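Chapter 6
When Neighbors Become Rescuers

Welcome to one of my favorite chapters! So far we have looked at crime and disaster news through police reports and court records. Now we turn to the people who were simply standing nearby when something went wrong, and to how reporters tell their stories fairly.

Our main case is the Bultov ferry landing, where a walkway gave way one September evening with about 80 people on it. The first boats to reach them belonged to fishing families from Sakai, a village just across the water. By the time the official rescue crew tied up, most of the passengers were already wrapped in blankets in somebody's kitchen — and the local paper had one reporter on the spot, taking names on the back of a tide table.
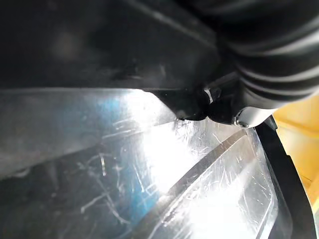

Intan Teoh remembers it differently from the newspapers. She told an interviewer that the word "hero" embarrassed her, that her uncle had only gone out for his nets, and that she wished someone had asked the passengers what they did for each other in the water.

Keep her complaint in mind as you read! You will meet it again in the Meltero flood, where 2,420 people lost their homes and the coverage settled on a single rescued child.

Before you start, find a short news story about a rescue and read it twice. Underline every person who is named. Then circle everyone who is mentioned but left without a name, and bring your marked copy to class.

Key terms: bystander, eyewitness account, follow-up story, consent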